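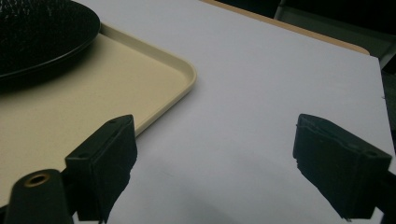

Comel Serving and Display Trays
Item group 1492

The Comel tray is supplied by Forham to cafeterias, produce counters, and training kitchens. It is a shallow rectangular tray with rounded corners and a raised rim, intended for carrying, sorting, and showing food at counter height. Trays are sold singly or in cartons of 12.

Sizes and finishes

Comel trays are offered in two sizes, Half and Full. The Half size fits the Lilov counter rack without adapters. The Full size requires the wide Lilov rails, ordered separately under the rack listing. Both sizes come in cream, slate, and white. Colors may vary slightly between production runs, and customers who need a close match should place the whole order at one time.

Care

Wash trays before first use. They may be cleaned by hand or in a commercial dishwasher on a standard cycle. Do not use steel wool or scouring powder. Trays should be stacked only when fully dry. A tray with a cracked rim should be withdrawn from food service.

Use with whole produce

The rim keeps round items such as melons and squash from rolling off the counter during handling. For cutting, place a separate board on the counter; the tray floor is not a cutting surface and knife marks are excluded from the warranty.

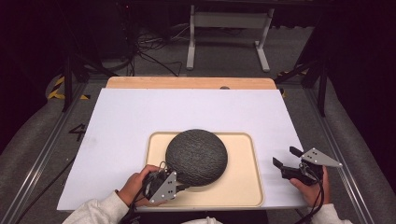

Leckie writes that the Full size has held up well at a busy fruit counter, but that the wide rails should be listed on the same order form as the tray, as the first delivery there could not be racked until the rails came.

Customers ordering the Full size may now request rails in the comments field of the order form. The two items will then be shipped together.

Ordering and returns

Single trays ship from stock. Orders of more than 98 trays are quoted individually and should be placed by May for delivery before the fall term. Unused trays may be returned in their original carton. Replacement carton labels are available under part number 273.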